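Skip to content
Home | Kitchen | Laundry | Workshop | Desk & Paper | Ask a Question

Workshop Tips: What I Learned About a Tidy Bench From a Robot Study

Posted March 30, 2019 in Workshop, Desk & Paper

If you've been reading this page for a while you know I'll take a tip from anywhere. My aunt's church cookbook, the back of a glue bottle, the guy at the dump. This month's batch came from my neighbor Yevhen Semeniuk, who works on a small research project called Pundden. They study how well a robot picks up ordinary stuff off a table after it's been shown how by a person holding the same kind of gripper in their hand. He'd been talking about it over the fence all winter, and I finally asked if I could come over and be a pest for an afternoon.

I went in thinking I'd write a cute little piece about robots. I came home and rearranged my whole workbench (and the junk drawer, and half the pantry shelf by the stove). So this is a tips page like always, only with more science in it than usual.

First, what they were trying to find out

The question was pretty simple, or at least he made it simple for me. Say you want a robot to pick up a marker. You record a person doing it 50 times with the hand-held gripper, and the robot learns from the recordings. Fine. But should you do it the same way 50 times, marker in the same spot, same angle? Or should you move things every time, and put other stuff nearby to get in the way?

They tried both. One set of 50 was the neat set, with the marker always lying alone and always pointing the same direction. The other 50 was what Yevhen calls the messy set, with the marker turned every which way and some other thing parked next to it. Then each version of the robot got 8 tries at a table it had never seen, with a neighbor object close to the marker.

The neat version got it 5 times out of 8. The messy version got 6.

I said, "That's it? One more?" and he laughed and said that's what he said too. Eight tries isn't enough to hang your hat on, and they plan to run a much longer round in April. What got him excited was how the misses went. When the neat one missed, it came down right on top of the thing standing next to the marker, as if it had never considered that something might be there. The messy one's misses were near misses, an end nudged, a barrel rolled a little. He thinks the close-neighbor practice is doing more of the work than the turning, but he can't separate the two yet. They changed both at once, and he's kicking himself over it a bit. (Change one thing at a time, folks. Same goes for bread recipes and carburetors.)

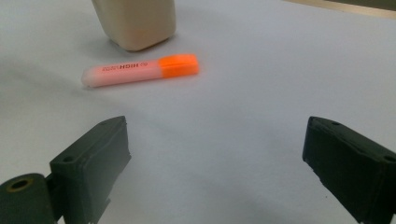

My own bench has never once been that bare, and I'll confess I was jealous. I keep a pegboard, two coffee cans, a magnetic strip and a tray that was supposed to be temporary, and I still lose my pencil every single time I measure something. What I noticed at Yevhen's is how fast my eye went to the orange cap on that highlighter. Everything else on the table was pale or dark, even the rest of the highlighter, and the cap just about hollered at me! So tip number one is the easiest thing on this page. Put one loud color on the small tools you lose. A wrap of bright tape on the end of the pencil, a dab of nail polish on the hex key. Leave the big stuff alone, or you'll end up with a bench full of shouting and be right back where you started.

Give your bench a plain top

A plain pale surface is worth having even if there's no robot in your life. Small screws show up on it. So do metal shavings, and that one little spring. I used to work on an old door with a busy grain and I can't tell you how many washers I've swept into the trash.

I bought a roll of white paper from Sotomayor, our hardware place on the corner, and taped down a sheet with painter's tape along the back edge only. When it gets ugly I tear it off and pull a new one. You can write on it, too! I jot measurements right next to the part and then cut the corner off and keep it in my pocket.

If you want something that lasts longer, paint a thin board with matte white paint and lay it on top. Don't use gloss. I tried a glossy shelf board first and the lamp bounced straight into my eyes.

Light from one side

I'd always thought the best light was straight overhead. Yevhen's crew likes some shadow, within reason, because a soft shadow beside a thing helps you judge where it's sitting. I moved my clamp lamp to the right side of the bench, down low, and now I can see dings in a board before I sand and spots I missed after. I'm left-handed, so the right side works for me. Righties will probably want it on the left so your hand doesn't cover your own work.

It's great for checking paint as well. Run the lamp along the wall and every drip pops out.

Keep tall things behind short things

This one comes straight out of those misses. I watched a few tries, and with something tall close by, the approach gets fussy. Well, same for my hand! I knock over the glue reaching for the tweezers at least once a project.

So now the bench goes short in front, tall in back. Pencils, bits and the small square up front. Glue, spray cans and the jar of brushes along the wall. I leave a hand's width between rows, and if you can't get your fingers around something without touching its neighbor, the row's too crowded. Works for spices. Works for the bathroom shelf. I did the pantry with it while the potatoes boiled.

Practice on the mess you've really got

This is the part I keep chewing on. When I teach my nephew to use a tool, I clear everything off, line up a perfect piece of scrap, and let him do the same cut over and over. He gets good at it. Then he goes to fix a real drawer with a screw in a tight corner and he's lost.

After hearing about the messy set I tried it a different way. We had a bag of old cabinet hinges from Grurkow (the salvage yard out past the tracks, bring cash), and I had him take out screws at all kinds of angles, some with a block clamped right up next to the head so the driver barely fit. He grumbled plenty. But last week he took the towel bar off at his mom's without stripping anything, and that bar is tucked in beside the vanity where I can hardly get a hand.

One kid and one towel bar doesn't prove a thing, I know. I'm passing it along anyway.

If you want to try it on yourself, do it with something cheap:

Drive screws into scrap at odd angles, with something in your way.
Fold the fitted sheet on the sofa for once and see how you do.
Measure with the tape upside down a few times.
Peel garlic with the other hand (go slow, no knives for this one).

Write down the misses

Yevhen had a notebook where each try got one line, and the failed ones had the longest lines. "Came down on neighbor." "Pushed left end." That was how they spotted the difference that the plain score nearly hid.

I've started doing this with my sourdough and with my finish work. I used to write only what came out well. Now if a coat of varnish goes cloudy I put down the weather, the rag, how long I waited, and whatever I did that I'd rather not admit to. I use a little Cellton pad that hangs on a nail by the door, with a pencil on a string, and yes, the pencil has orange tape on it.

A reader question on the same subject

Someone wrote in after the last page asking how to stop round pencils and markers from rolling off a smooth bench. Wrap a rubber band around one end, snug. A scrap of shelf liner under them does the job too. If the bench itself is out of level, shim a leg with a folded piece of cardboard until you get around to doing it right (mine's been cardboard since we moved in).

I'm going back over in April when they run the longer round, and I'll put the new numbers up on this page. If you've got a bench tip of your own, leave it in the comments, and tell me what you use for a top. I'm especially curious whether anyone's had luck with old window shades.

Filed under: bench setup, lighting, small tools
Previous: Getting Candle Wax Out of a Tablecloth
Next: Sharpening Kitchen Scissors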